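26 Dec 2025 -- bagging task, second batch

Quiet building, so I got a long run at it. Target was 60 episodes of vegetables into the zip bag, left arm on the bag, right arm on the basket. Kept 25. The rest I threw out myself before Adwoa could, mostly for the bag closing up on the way over.

I still don't believe the count matters as much as the Kelmendi plan says it does. The July set had 108 episodes and the policy learned to wave a bag near a radish. More of the same gets us a more confident wave. What I want to see is whether the left arm holds the mouth open when the bag starts out folded differently, and we have almost nothing on that. Every operator (me included) grabs by the zipper edge out of habit.

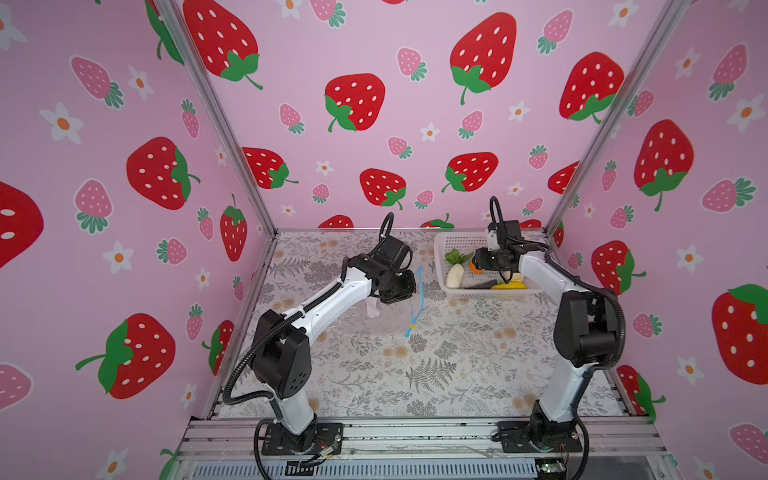 Leire's argument is that the strawberry wallpaper and the fern cloth will force the model to stop leaning on a plain background. Maybe. Or it learns strawberries. With one wallpaper per batch I can't tell those apart, and neither can she. Asked for at least one swap halfway through the next batch.

Clear plastic is the other thing. The depth numbers on the bag are junk and I don't see how Durkis filtering fixes that -- it smooths the junk. Would rather train on color only and compare. Adwoa says the loader can do it, not tested.

To do:
- rerun five episodes with the bag gripped at a side seam
- label the failures instead of deleting them (my fault today)
- ask Leire who picked 60

Not starting training on this until the swap is in.

Recent entries
Prurkis gripper pads, wear check
Skorneo loader: dropped steps again
Bagging task, first batch

Last updated 26 Dec, evening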